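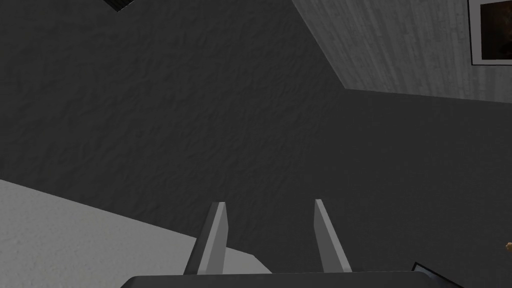 Figure 1. Simulator view over the gripper, fingers open and nothing between them.

Introduction to Robot Manipulation
Handout for the site visit to Bresis, 12 September 2023
Instructor: Tiziana Zanetti

These notes cover what we were shown at Bresis and the parts of it you need for Assignment 2. If you missed the visit, read the whole handout and then talk to someone who went. Section 4 is the part most people will need again.

1. Who we met and what they do

Bresis works on pick-and-place software for small parts. Our host was Yuzuki Ishida, who runs the simulation group. Gemechu Gebru gave the talk on grasping and worked the keyboard for the live demonstration. Nuria Tesfamariam handled the questions about hardware at the end.

The group uses an in-house simulator called Flatorier. The arm they model in it is the Lencho, and they have a real one in the lab next door. We saw the simulated arm first and the real arm second, and the notes follow that order.

Everything in the first demonstration was rendered by the computer. Figure 1 is from Flatorier. The walls and surfaces have textures on them, and there is even a framed picture up on the panel at the top right. Somebody asked why a simulator needs a picture on a wall. Yuzuki's answer was that a policy trained on bare gray boxes tends to fall apart the first time it sees an ordinary room, so they put ordinary things in the background and change them from run to run.

2. Words used during the visit

Gripper base: the body that the fingers are attached to. In Figure 1 it runs across the bottom of the view.

Parallel gripper: a gripper with two fingers that move toward and away from each other. The only thing you command is the opening.

Opening (also called width or aperture): the distance between the fingers. Gemechu used all three words for the same quantity. In the assignment we say opening.

Pregrasp pose: where the arm stops before the final approach. The fingers are open at this stage.

Episode: one attempt at a task, from reset to success or timeout.

Reset: putting the arm and the objects back at their starting positions. In simulation this is instant. With the real arm a person does it by hand, and it takes longer than the attempt itself.

Domain randomization: changing textures, lighting, and object positions between episodes so that the policy doesn't depend on any one version of the room.

3. The demonstration in simulation

Gemechu began by driving the arm from the keyboard with no policy running. He moved it around the room, opened and closed the fingers, and switched between camera views. The view over the gripper was harder to follow than most of us expected. When the arm turns, the whole room turns, and it's easy to lose track of which way is up. Diagonal edges are normal in this view. They usually mean that the camera is tilted relative to the room.

Look at Figure 1 again with that in mind. A large dark gray surface takes up most of the view, with a pale surface at the lower left and a wood-grain panel at the upper right. From one view like this you can't say how far away the dark surface is. It has a fairly even color and a rough texture, and there is little on it to judge size by. A few other things show at the borders, and there is too little of them to tell what they are. If your program has to make a decision from a view like this, the sensible decision is usually to move and look again.

He then loaded a trained policy and ran it on a sorting task. The arm had to find a block, pick it up, and put it in a tray. It finished the first episode without trouble. In the second it closed the fingers a little early and pushed the block away, then went back and got it. In the third it timed out. Gemechu left all of this in and said he would sooner show us an honest run than a selected one.

The policy we saw had been evaluated on 300 episodes. It failed 38 of them. Yuzuki put the failures on the screen sorted by cause, and we spent some time on that list. The largest group was early closing, the same thing we had just watched. The next was poor approach angle, where one finger lands on top of the block. The rest were mostly timeouts in which the arm kept searching and never lined up.

Work out the success rate for yourself before you read on, because you'll be asked to report yours the same way. It is 262 out of 300, or a little over 87 percent. Always give the number of episodes along with the percentage. A rate of 87 percent from eight tries tells the reader very little.

4. The grasp sequence

Gemechu wrote the sequence on the board, and it matches the one in the course software. Your controller for Assignment 2 has to go through these stages in this order.

Stage A. Move to a viewing position above the work area. Fingers fully open.

Stage B. Estimate the position of the block. If the estimate is missing or jumps between readings, move to a different viewing position and try again.

Stage C. Move to the pregrasp pose. Line the fingers up with two opposite sides of the block.

Stage D. Approach in a straight line. Do not rotate during this stage.

Stage E. Close. Stop when the measured opening stops changing.

Stage F. Check the opening. If the fingers have closed all the way, the grasp failed. Open them and go back to Stage A.

Stage G. Lift, move to the tray, and open.

Stage F is the one students leave out. Last February most of the submitted controllers skipped it and carried nothing to the tray, with great care, for the rest of the episode. The check is a single comparison. Put it in.

Also note that Stage F relies on the finger reading and makes no use of the camera. The camera can be checked as well, and Bresis does check it, but their software trusts the opening when the two disagree. Nuria said that on the real arm the camera is sometimes fooled by the lighting.

5. The real arm

The real Lencho is in the Grurnier Lab, behind a waist-high barrier. Nuria ran it at reduced speed while we were in the room. She ran the same sorting task with the same policy and no retraining.

Two differences were plain to see. The motion was less smooth, and the arm paused before the approach. The pause is deliberate. The software waits for the arm to stop shaking before it takes its final position estimate. The simulated arm doesn't shake, so in Flatorier the pause is switched off.

The second difference was contact. In simulation the block either moves or it doesn't, and it does the same thing each time you start from the same state. The real block slid, tipped, and once turned between the fingers as it was lifted. Nuria said contact is where she expects the two to differ and where she spends most of her time.

Salamatu Ibrahim, our teaching assistant, asked whether they tune the simulator until it agrees with the real arm. Nuria said they tune friction and finger force, then stop. Past a certain point they prefer to vary the values over a range during training.

6. What to do before the next class

Install the course simulator and load the sample room. It isn't Flatorier, but the controls are close to it. Drive the arm by keyboard until you can reach the pregrasp pose in both camera views.

Save one view over the gripper with the fingers open. Under it, write down each surface or object you can identify, and each one you can't. Then move the arm, save a second view, and note which of your guesses changed.

Write Stages A to C of the controller. Stages D to G are due with the full assignment.

Read the chapter on contact in the course reader. We'll use it in class and there won't be time to go over the basics.

Bring your questions about the installation to Salamatu in Room 101. She has a working copy on the lab machines, and you can use those if your own computer won't run it.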